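Chapter 3
Play and the Young Child at Home

Aleksi Kettunen

What you will learn in this chapter
How pretend play begins and how it changes between the first and the sixth year
Why household themes return so often in the play of small children
How an adult can join the play without taking it over
How to write a short play observation

A girl of two and a half years sits on the floor of the day nursery in Keskinen. She has a wooden spoon and an empty yoghurt pot. She stirs for a long time, then she lifts the spoon to the mouth of her teacher and waits. The teacher opens her mouth, chews and says that the soup needs salt. The girl turns round, takes nothing from the shelf with two fingers, and shakes it over the pot.

In this small event there is already most of what we will discuss in the present chapter. The girl knows that the pot has no soup in it. She also knows that salt comes from a shelf, that it is taken with the fingers, and that a cook listens to the person who eats. She has learned these things by watching, perhaps in the kitchen of her grandmother, and now she tries them with her own hands.

3.1 What do we mean by pretend play?

In the previous chapter we looked at play with objects, when the child bangs, drops, fills and empties. Pretend play is different in one important point: the child treats a thing as if it were something else, or acts as if something were present that is absent. A block becomes a telephone. A blanket becomes the sea.

The first signs usually come early in the second year. At that age the pretending is short and is directed to the child's own body - she drinks from an empty cup, or she puts her head on a pillow and closes her eyes. Some months later the action moves to others. Now the doll drinks, and the teddy bear goes to sleep. Around the third birthday many children begin to join several actions in an order that makes sense: the food is bought, cooked, served and eaten, and the plates are washed.

Students often ask whether a child who starts later has a problem. The ages given in this book are wide, and children differ very much. A quiet child may watch the others for weeks before she takes a part herself. We come back to this question in Chapter 7.

3.2 Why the household?

If you visit day nurseries in different towns, you will find that the home corner is nearly always in use. Cooking, shopping, washing and putting babies to bed are the daily work that a child sees from close by. She cannot see what her father does in an office in Bravlow, but she can see how he peels a potato.

There is a second reason. Household work has a clear beginning and a clear end, and it can be divided. One child can lay the table while another one cooks. For children who do not yet speak much with each other, this is a great help, as they can play in the same game with only a few words.

My colleague Santeri Rissanen has worked for many years with parents' groups in Volstead, and he tells them that expensive toys are not necessary. A cardboard box with four circles drawn on it is a good cooker. I agree with him, but I would add that a few recognisable details can help the youngest ones to begin. Older children need such details less, and sometimes they prefer a thing which can be anything.

3.3 The adult in the game

An adult who enters the game has three possible places. She can stay beside it and provide material. She can take a small role, as the teacher in Keskinen did. Or she can lead, which is sometimes useful with a new group, but should not last long. A good rule for beginners is to wait until you are invited, and then to do a little less than you wanted to do.

Correcting is seldom needed. If the child puts the shoes in the oven, the polite guest asks when they will be ready.

Before you continue to section 3.4, try the following task. Observe one child in a home corner until the game changes or ends. Write down only what the child does and says, in not more than 200 words. Leave your opinions for a separate page. Compare your text with that of another student and mark each place where one of you has written a guess as if it were a fact.
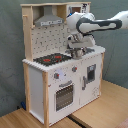
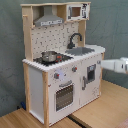

Figure 3.1 Play kitchen with a range hood, two views.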